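Effect of Dry Hop Timing on Bitterness and Haze in a Pale Ale

Fermentation Science Project Report, 2024-07-08

1. Purpose

The project compared two dry hop schedules for a pale ale brewed from one recipe. Batch A received its hops during active fermentation. Batch B received them after terminal gravity was reached. The quantities of interest were measured bitterness, haze and final gravity.

2. Materials and Method

Wort was produced in a single mash from Garside pale malt and split equally between two fermenters. Both were pitched with the same dry ale yeast and held at the same temperature. The dry hop was Wirkina pellets, used at an equal rate in both batches. Batch A was hopped on day 2 and Batch B on day 11.

Bitterness was determined by solvent extraction and absorbance at 275 nm. Haze was read on a bench turbidity meter after samples had been degassed and brought to room temperature.
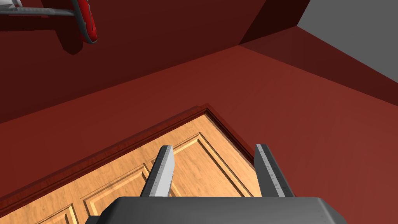 Gravity was logged daily until two consecutive readings agreed. Samples were drawn through the racking port, and the first portion of each draw was discarded.

3. Results

Batch B measured 46 IBU. Batch A was lower, and also hazier at packaging. Final gravity was slightly lower in Batch B, which continued to drop after hopping. Hop creep is the likely cause, although enzyme activity was not tested.

4. Limitations

Each schedule was run once, so batch variation cannot be separated from the effect of timing. Dissolved oxygen was not measured. A repeat is planned for January with duplicate fermenters.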